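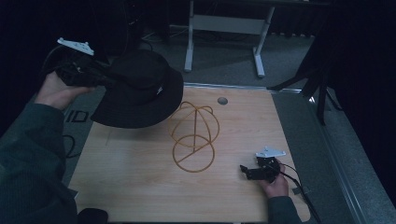
We've got a table for the hat shop at last! Regular readers will know that the Skenville pop-up has been short of somewhere decent to show things off, and that I've moaned about it since March. Well, the top is in, and it's a lovely pale wood. First thing to go on it was the orange-tan wire hat form, the one with the domed crown and the ring at the bottom, and a black bucket hat for it to wear. There's a little round grey grommet hole in the table too, so a lamp lead could go down through it — small things please me. The form was ordered from Kumis, along with 2 smaller ones I'm saving for the children's hats.

The wood is what I keep coming back to. Nyanda, the yard we bought it from, had 33 tops stacked up, and I'm afraid I made them pull out far more than was polite. I wanted one with a bit of movement in it, and I think I got it.
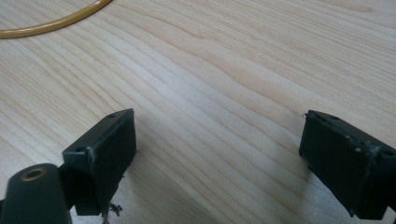 Wavy grain on the new tabletop, with a yellow cable in the corner.

The next job is deciding what to show. We have 200 hats coming from Flitetti, mostly bucket hats and a few straw ones, and they can't all go out at once (I've tried it on paper, and it looked like a jumble sale). My plan is to change the hat on the form every morning before we open and keep the rest on the shelves behind the till. Dark hats look best against the wood, I reckon, so those will go first.
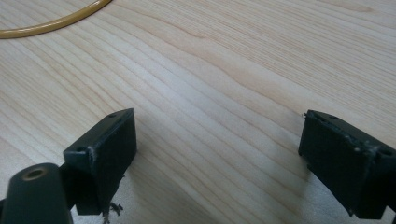

Pale wood again, and a few dark, thread-like bits to sweep up.

Doors open at 10am and we shut at 4pm. Come and try something on!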